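Plosham Room Gallery – Trays, Boards and Table Layout

June 2018

The Plosham room is where we sort, set out and photograph the small household pieces that go through the Storameo hire list. Most of what we lend is plain stuff: trays, serving boards, bowls, jugs, cutlery rolls and the boxes they travel in. People who borrow from us often ask how the tables are laid out and what the trays look like up close, so this page covers both. The full list runs to 564 items, and only the trays and the marked table are dealt with on this page. Bowls and jugs have their own page, and the boxes will get one when the new labels are finished.

How the tables are used

There are 2 long tables in the room. The one by the door is for returns. Anything that comes back goes there first, gets wiped down and is checked against the card. The second is for setting out orders, and it is the one with the taped grid.

We tried chalk before tape. It came off on the undersides of the boards and had to be redrawn every few days. Tape lasts longer, although the edges lift and wrinkle where things are slid over them. We replace a strip when it starts to catch and leave the others alone, so the colour is not always an even match from one strip to the next.

An order is laid out with one kind of item to a square, as far as it will fit. Larger trays go over the lines. That is fine as long as the card is put down beside the tray and not underneath it.

About the trays

The wood-patterned trays are the most borrowed thing on the list after the plain white bowls. They came to us from the Bultham hall when its kitchen was cleared out, 26 of them in all, and 9 have since been retired with split rims or lifted corners. The rest are in regular use. They stack well and are light enough to carry one-handed when empty.

Please don't put them in a dishwasher. A damp cloth and a bit of mild soap is enough, then dry them straight away and stand them on edge. Hot pans should go on one of the cork mats.

The Hao trays are a separate set, darker and deeper, with cut-out handles. They are kept on the lower shelf and booked separately. If an order just says "tray", we will pack the wood-patterned kind.

Gallery

Tray on the setting-out table. Blue tape marks out the large squares on the grey-beige top. The grain runs in long nested arches, reddish-brown against tan, with finer lines below them. The rim is narrow and the lower corners are rounded.

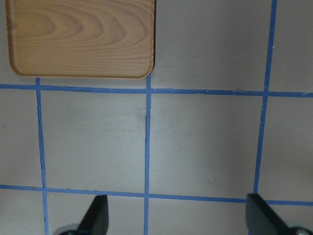 Borrowing and returns

Orders can be left at the Plosham desk or sent through the Storameo form. Give the item name as it appears on the list, the number wanted and the day you will collect. Trays go out stacked with a sheet of paper between each one – please keep the paper and send it back with them.

Chips, stains and loose rims should be noted on the card when the items come back. There is no charge for ordinary wear.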